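Brurka Folding Craft Table

I sell exactly one table in this shop, and this is it. I've tried others over the years (some of them very pretty!) and they all ended up with a wobble or a sticky hinge or a top that marked if you so much as looked at it with a glue gun. The Brurka has been in my own sewing room long enough that I've stopped noticing it, and I mean that as high praise.

The version we stock is the wide one with the locking legs. It folds down flat enough to slide behind a wardrobe, and one person can put it up without swearing. I do it most mornings before coffee. You pull the legs out until they click, flip the thing over, and push down on each corner to make sure. If a corner gives, the lock on that leg hasn't caught, so flip it back and give it another tug.

The feet are adjustable, and please do adjust them. My floor slopes toward the window like a boat deck, and for the first 6 weeks I blamed the table for my crooked hems. Two turns on the back left foot and all was well. The feet are rubber, they don't scratch, and if you lose one I keep spares in a drawer here - just write and I'll pop one in the mail.

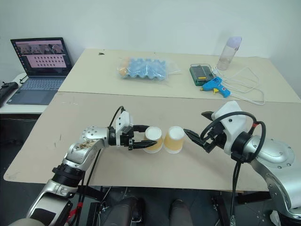 Radu Munteanu wrote to say he thought the height was wrong for cutting fabric standing up, and that he'd ended up buying the Nollent risers to go under the legs. I think that's fair. I'm on the short side and it suits me, but if you're tall and you do a lot of rotary cutting, add the risers to your order and save your back. They come in a set and slip straight on over the feet.

Cleaning is easy. Damp cloth, a drop of dish soap, dry it off. I wouldn't use anything gritty, and I'd keep a hot iron off it completely - get a wool mat, or even a folded towel if you're only pressing a seam. Fabric paint comes off if you catch it the same evening. After that you'll be scrubbing, and I speak from experience with a very determined shade of teal.

Delivery takes up to 14 days, as I order from the Kandpal warehouse and they pack each one when it's needed. It comes in one long flat box, and it's heavy, so have a second pair of hands ready at the door. You get a 5 year guarantee on the legs and locks. The top is covered for 2 years. Keep the box for the first week or so if you have room, in case you want to send it back!

Comments

Nisha Mathur
Had mine since last January and the locks are still nice and tight. Wish it came with a carry handle.

Omprakash Vashisht
Does the riser set fit the narrow table too?

Piret Toom
It fit mine, but I had to take the rubber feet off first.

Related items
Nollent riser set
Wool pressing mat, large
Drilo clip-on lamp
Spare rubber feet

Contact | Shipping and returns | © 2025 Ritu Ahuja | Back to top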